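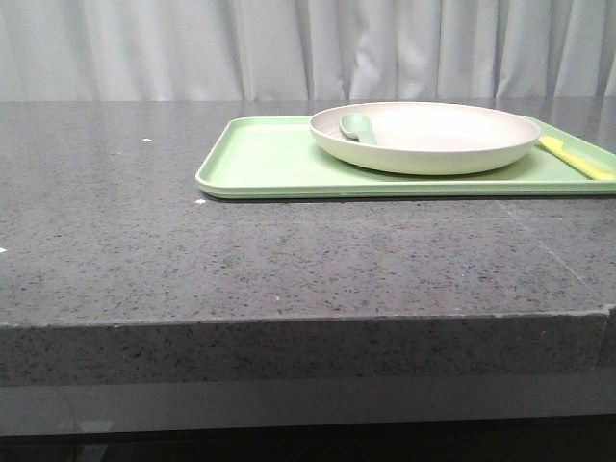

Figure 3. Speckled dark grey worktop with a pale pleated curtain behind.

4.2 Colour and storage in shared bedrooms

The most striking result of the second round of interviews was how much families had to say about the line down the middle of the room. We had expected the talk to be about beds. Bunk beds take up most of the space in the advice literature, and Mabuza's earlier work on flats in the Malik estate treats the bunk as the starting point for every other choice. Our households (15 in all, each with two or more children sharing) came back again and again to the question of where one child's half stops and the other's begins, and it was a joy to hear how many answers they had found!

In 11 of the households the line was marked by colour. Sometimes this meant two paints meeting in the middle of a wall, but more often it was softer than that: a rug on one side, a painted shelf on the other, or a strip of wallpaper behind one bed. Parents who had used paint told us that the children chose the colours and then argued over the skirting board. One mother in the Kirent group let her daughters settle it by painting the board in short lengths, turn and turn about, and the girls (aged six and nine) took us straight to it when we came through the door.

The remaining four households used furniture. Open bookcases were the favourite, and we were delighted by how differently they were used on each side. A bookcase set at right angles to the wall gives one child the shelves and the other child the back, and the back turned out to be much loved. It held drawings, stickers, a felt map and, in one home, a full timetable of pretend trains. Sangkhawat and Jatoi describe something close to this in their study of partitions in nursery rooms, although their children were younger and the units lower.

Storage followed the line closely. Where the two halves were clearly marked, toys were kept in two places, even when the toys themselves were shared. Building bricks were the exception. Every family that owned them kept them in a single box, usually under a window or at the foot of a bed, and the box was treated as common ground. We coded 1,654 separate remarks from the interviews, and those about bricks were among the longest and the liveliest. Several children gave us rules for the box that their parents had never heard before.

Lighting deserves a paper of its own. A single ceiling light serves both halves equally badly, and a child who reads late is quickly in trouble with a child who does not. Clip-on lamps solved this in most of the homes we visited. The Prandisier households had been given wall lights with separate switches as part of the refit, and here the older children spoke with real pride of having "my switch". We had not asked about switches at all, and we have added a question on them to the next round.

Cost mattered less than we had thought it would. The dearest change in the sample came to 400 pounds, for a fitted bookcase with a desk, while the cheapest was a length of tape across the carpet. The tape had been down for two years and both brothers defended it warmly. We found no sign that the children valued the dearer changes more, although the sample is small and we would not want to lean on this too hard.

Two points need care. All of the homes had at least one window in the shared room, and where there was only one, it always fell in somebody's half. Anghel has argued that daylight is the first thing siblings bargain over, and our notes give her some support. The second point is age. Where the gap between children was more than five years, the line tended to move as the older child asked for more room, and three families had shifted it since the first interview in December. We return to these moves in Section 4.3, where the floor plans drawn by the children are set beside our own.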